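February, rink-side notebook, Illesthorpe workshop

Third sheet of notes on the stick-flex rig. Great session, writing it up while I still remember which blade was which. Main question is still whether the Veno shafts keep their whip after a long run of slap shots, or go soft like the Flolix ones did.
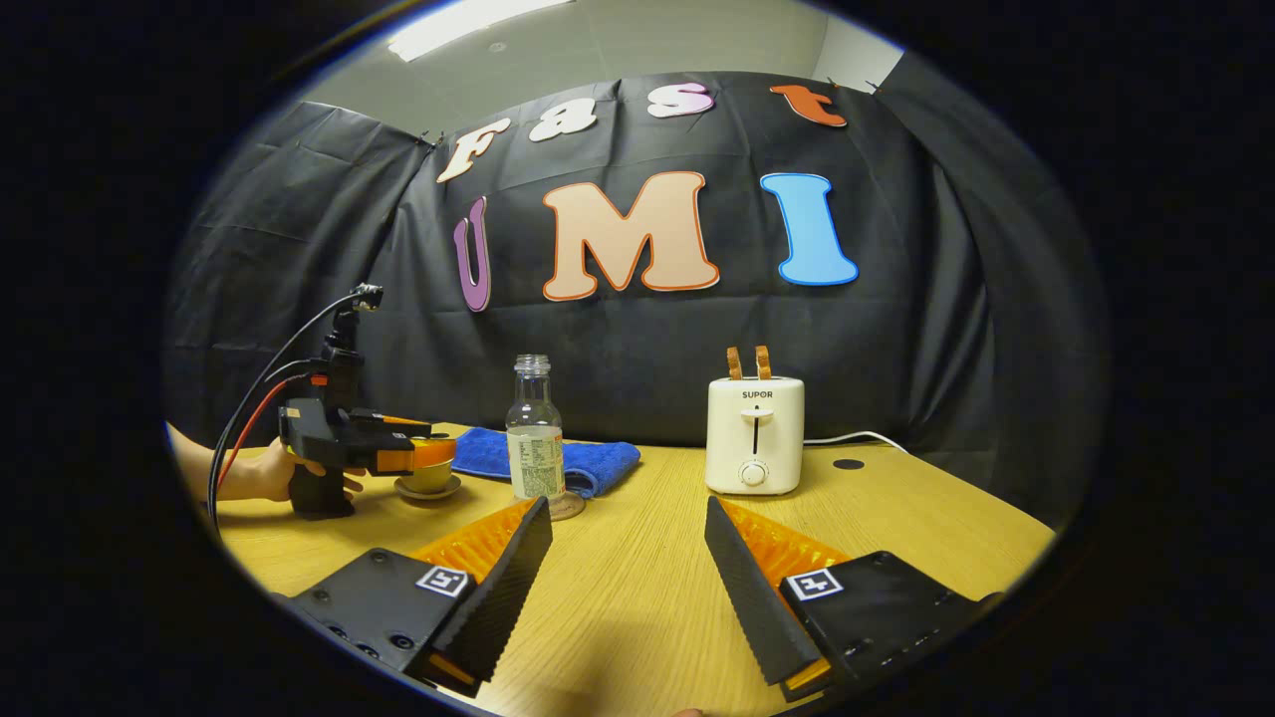
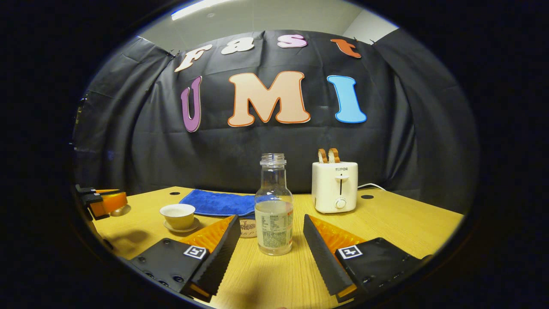 ## Flex runs

Clamped the Veno at the taped mark and ran 400 load cycles, then measured the bend again. Reading at cycle 1 was 39 on our scale. Reading at the end was 39. I did not expect that! Checked the dial, re-zeroed it, pulled the shaft out, put it back in, same answer.

The Flolix is more interesting than I gave it credit for. It loses stiffness early and then just sits there – almost all of the drop came in the first stretch, then flat as a pond. If that holds up, we could break them in on the rig before handing them to the juniors, so a kid gets the same stick in week one as in playoffs. Love this idea. Needs a second shaft to confirm.

Total on the rig counter now 1643. The bushing on the lower clamp squeaks but isn't loose.

## Blades

- Crăciun curve, heel wrap only: puck rolls off the toe on hard passes
- Crăciun curve, full wrap: much better, and the sound off the blade is lovely
- wax on top of the full wrap: no difference I can feel

Tape job matters more than the curve so far. I want to try the thin cloth tape next, heel to toe, with the overlap cut in half.

## Next time

- 2 fresh Flolix shafts, same batch if the shop still has them
- run the Veno past 400 and see when it finally gives
- cold test: leave shafts by the ice from 6 in the morning, measure straight away
- grease that bushing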